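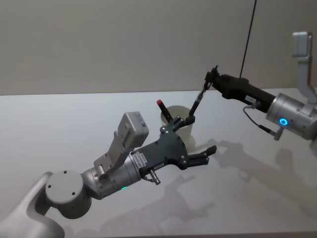 Figure 2. White cup on a white tabletop: the low-contrast pairing discussed in this section.

4. Tableware, tabletops and the trouble with white on white

White cups are everywhere. They are cheap to replace, they stack with whatever is already in the cupboard, and most people think of them as clean. White and pale gray tabletops have become just as common in clinics, day centers and shared kitchens. Put the two together and you get a pairing that most sighted adults never think about, and that many older adults find surprisingly hard work. We were delighted by how much our participants had to say on the subject once we asked!

The difficulty is mostly one of edges. To pick up a cup, a person needs to know where its rim is, where its base meets the table and, if it has a handle, which way the handle points. When cup and table are close in lightness, those edges are carried by soft shadow alone. Under a single ceiling light the shadow may be strong enough. Under the even, diffuse lighting that most public buildings now prefer, it can almost vanish for someone with cataract or reduced contrast sensitivity. Pouring is harder still, as the pourer has to judge the rim and the level of the liquid together, and milk in a white cup on a white table removes the last helpful boundary.

Earlier work by Tunstall and Wainwright looked at plates and meals, and showed how much the color of the food matters. A pale fish pie on a pale plate was left half eaten far more often than the same pie on a blue one. Drinks have had less attention, which seems a great pity. People drink many more times a day than they eat, often alone, and a spill is more than a small nuisance to someone who already worries about being seen to manage.

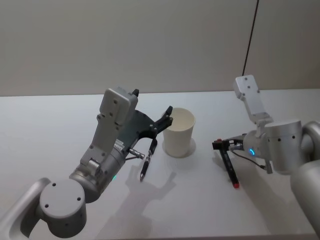

Freya Ashworth
Research Fellow in Everyday Design, Plustedwood Centre for Later Life

4.1 What we asked people to do

We worked with 21 adults who attend the Jumstead day center and who describe their own sight as "fair" or "poor." Each person was invited to make a drink as they would at home, sit down with it, put it aside during a conversation, and then find it again. We kept the drink itself open. Most chose tea, several wanted black coffee, and one woman brought her own ginger cordial and shared it with the whole team.

Every participant used two tabletops, one white and one a deep matte green, and two cups, one white and one dark red. The order was shuffled, and the sessions took place in the morning, when the light in the room was steady. Lotte Vermeulen sat with each participant and talked about ordinary things (grandchildren, buses, the proper time to add milk) while a second researcher took notes on how the hand approached the cup. We were interested in small signs of searching: a flat hand sliding along the table, fingers spread before contact, a pause just short of the rim.

4.2 What we found

The matched white pairing drew the most searching, as expected. What we had not expected was how cleverly people dealt with it. One man always set his cup down against the edge of his folded newspaper. Another hooked the teaspoon over the rim so that it caught the light. A retired seamstress kept one finger of her left hand on the table as a marker and simply returned to it. These are wonderful pieces of everyday design, and we think they deserve to be collected and passed on as seriously as any product.

Changing either half of the pair helped. The red cup on the white table was found quickly and lifted by the handle at the first attempt in nearly every case. The white cup on the green table did almost as well for finding, and rather better for pouring tea, where the pale inside of the cup made the dark liquid easy to judge. The red cup was glazed red inside as well, and several people disliked it for exactly that reason – they could find the cup beautifully and then had no idea how full it was.

Taste matters too. When we asked which pairing people would choose for their own kitchen, the answers had little to do with performance. White was "proper," "like a hotel," or "what my mother had." Red was "cheerful" to some and "like a nursery" to others. Any advice that ignores this will end up at the back of the cupboard with the cups.

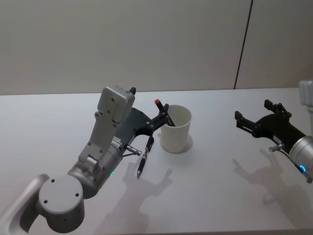 Does a colored mat work as well as a new table?
A plain dark mat gave nearly the same benefit as the green table, provided it lay flat and was large enough that the cup did not end up half on and half off it.

4.3 Patterns, gloss and other complications

Mats were the cheapest fix we tried and the one the center adopted first. They were also where we learned most about pattern. A checked mat in dark blue and cream had plenty of contrast on paper, yet it did poorly in use, with the cup's base lost among the squares. Gloss was another problem. A shiny black mat near a window turned into a bright patch by mid-morning, and the white cup disappeared on it as thoroughly as it had on the bare white table.

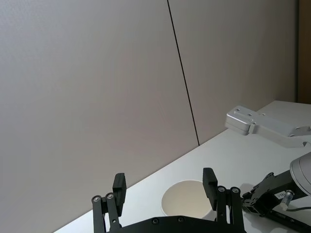
Vol. 4, Issue 2, p. 2447

Surroundings beyond the tabletop had an effect we would love to study properly. From a low chair, the upper part of a cup is seen against the wall behind the table, so a dark mat helps with the base and does little for the rim. Mark Anthony Catacutan suggested a cup with a band of color at the lip, and a trial batch made for us by Stoltell was an immediate favorite. Participants who took one home kept it for up to four weeks, and most asked if they could hold on to it for good.

We should be careful about how far these findings reach. Ours was a small, sociable group in one building, all of them used to the room. People living with dementia may respond to strong color in other ways, and we did not test colored light. We also watched people who knew they were being watched, and a few were plainly on their best behavior with the milk jug.

Even so, we would encourage any center planning new furniture to borrow a sample of the tabletop first and set its own cups on it at tea time, with the people who will be drinking from them. It takes one afternoon and a full kettle.

Related articles
Tunstall and Wainwright: Pale food, pale plates and the unfinished lunch
Briggs kettles in shared kitchens: handle shape and confident pouring
Vermeulen: Talking over tea as a research method
Stair edges and floor coverings in day centers
Catacutan: A colored lip for everyday cups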